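Staff > Packhouse > Meetings > Joint Working Group

Herkedska Flowers, Jemville packhouse
Joint working group on automation: minutes, November meeting

Present: packhouse manager, shift leads (early and late), two staff representatives, maintenance, HR, Skiris project engineer
Apologies: quality lead
Start: 2.15 pm, upstairs meeting room

1. Minutes of the last meeting
Agreed, with one correction. The late shift keeps its existing break times during the trial. The earlier minutes said these were under review.

2. Progress on the stem handling cell
Skiris reported that the cell handled 2964 stems in the last full week of the trial, all single roses. Hand grading continues on the other lines. The best hour so far was around 400 stems. Double heads and bent stems still go back to the bench.

The early shift lead said petal damage is the main worry on the floor, mostly at the outer petals of large blooms. Skiris will slow the arm on the last part of the approach and report back. Maintenance asked for a spare set of grippers to be held on site – at present a worn pair means a call to Baysal, who supply them.
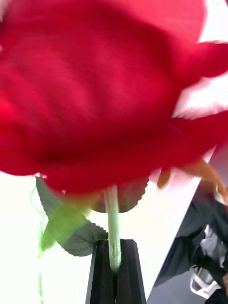 Item 2: red rose at the cell, stem in the black holder, wrist camera view.

Staff representatives asked whether the wrist camera records people working nearby. Skiris said footage is used for checking picks and is deleted after 7 days. HR will put this in writing and post it by the clocking-in point.

3. Jobs and grading of posts
The manager repeated that no posts will go as a result of the trial. Three graders have moved to cell minding on a rota. Staff representatives said cell minding means more standing still and less talk with the rest of the line, and two of the three have asked for shorter turns. Agreed to try two-hour turns until the next meeting.

Pay for cell minding was discussed at some length. Representatives want it placed a grade above bench work, as minders clear faults and sign the log. The manager did not agree to this today but will bring a proposal. Left open.

4. Training
Late shift has had no fault-clearing training yet. Skiris to run a session before the trial is extended to that shift.

5. Any other business
The stop button on the bench side is hard to reach for shorter staff. Maintenance to move it.

Actions
Skiris: approach speed, late shift training
HR: notice on camera footage
Manager: pay proposal
Maintenance: stop button, price for spare grippers

Meeting closed 3.40 pm.

Recent items
Joint working group: October minutes
Cell minding rota
Cold store door repairs
Canteen opening hours

Herkedska Flowers, Jemville | Contact the staff office | Back to top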